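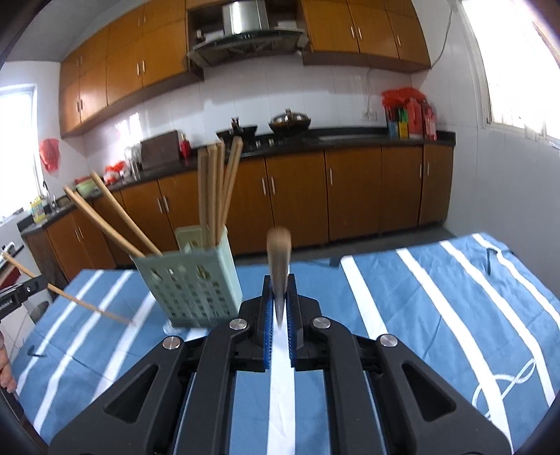

4.2 Comparing finger pads on thin objects

Use this test after you fit new pads to the Grostberg hand-held gripper, or when you need to choose between two pad sets. Chopsticks work well because they are narrow, light and quick to show a poor grip.

1. Stand the chopsticks in an open-topped holder on the table. Leave space on both sides for the fingers.

2. Open Briludari and select Pad Trial. Enter the pad set name and set the close force to 2000.

3. Bring the fingers down over one chopstick and close until both pads touch it. Lift straight up.

4. Hold for 4 seconds, then put the chopstick back in the holder.

5. Repeat with the second pad set. Do not change the force between sets.

Note: If the chopstick turns between the pads, check that the ridges face each other before you raise the force.

CAUTION – Do not go above 2145. Higher values can bend the finger arms. Keep your free hand away from the jaws while they close.

6. Save both runs under the same trial name. The Adska controller keeps only the last 2 runs that have no name.

Pad trial steps revised by Ludivine Guillot, September 27, 2019.

Home | Manuals | Grippers | Downloads | Contact

Related items
Fitting and removing finger pads
Camera mount alignment
Using the Pant arm with Briludari
Controller error codes

2 comments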